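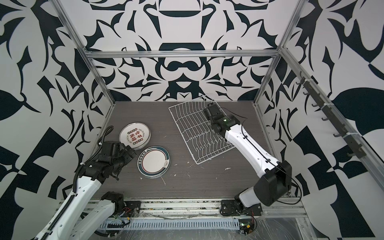 Cell 18, plates and rack in start position, patterned wall panels fitted.

Trudon - Kullunville site
Pre-run software inspection, two-arm plate handling cell
Date: 30 Oct 2024
Inspector: Ekkachai Kongkaew

1. Controller release matches the approved list
Pass. Ko planner, build 356.

2. Joint limits loaded for both arms
Pass. Read back from each controller and compared with the signed file.

3. Arm-to-arm collision checking enabled
Pass. Minimum separation set to 24 mm.

4. Collision model agrees with the cell
Fail. The hook rack on the right-hand rail is absent from the model. To be added before any run above reduced speed.

5. Plate detection against patterned walls
Pass with comment. Plates overlap at the start position, and the detector returned one outline for two rims. Gralutside to supply a revised threshold.

6. Rack pose estimate
Pass. The rack stands at an angle to the back wall - the estimate must not be rounded to the nearest axis.

7. Command timeout
Pass. Motion stops if no command is received within 400 ms.

8. Loose wiring at front rail
Referred to electrical inspection.

Result: reduced speed only. Items 4 and 5 to be re-inspected in November.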